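Placards and Posters at Home: Tips for a Small Campaign

Our group in Pluvden makes its posters for prisoners of conscience in kitchens and garages, so these tips are for people with normal tables and little money.

Choose the slogan before you buy the board. Read it aloud from the other end of the room. If the listener asks you to repeat it, it is too long. Seven words are enough for a placard, and the name of the prisoner must be the biggest of them.
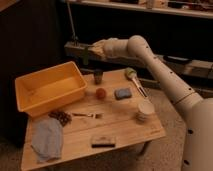 Table top of pale planks.

Draw the letters with a soft pencil first and start from the middle of the line. I have spoiled many boards by starting from the left. For black letters use acrylic paint and a flat brush. Markers look good indoors, but in August all our red ones faded after one week in a shop window.

Paint stains on a wooden table should be wiped at once with a damp cloth. When acrylic is already hard, put warm soapy water on it, wait ten minutes and lift it with an old plastic card. Do not use a knife. 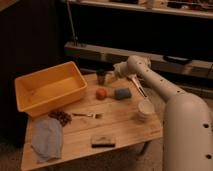
Yellow plastic bin, table in light wood.

Keep the brushes standing with the hair up. Wallpaper paste for street posters must be mixed thin, like cream for coffee, and it stays good for two days under a lid. Always ask permission for the wall. In Rudach we did not ask, and we had to wash off 87 posters ourselves. 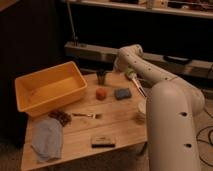
Stavros Radonjić
Materials coordinator, Pluvden Letter and Poster Group

For the stick, take a round one and sand the lower half, and fix the board with two screws and wide washers. Tape alone does not survive wind. Some city halls do not permit sticks at all, so Heather Purves sews a pocket of cloth behind the board, where the hand goes in.

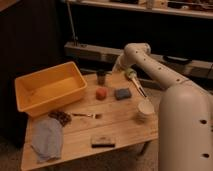 Can I use a photo of the prisoner on the placard?
Ask the family or their lawyer first and keep the answer in writing. If you cannot reach them, use only the name and the number of days in prison.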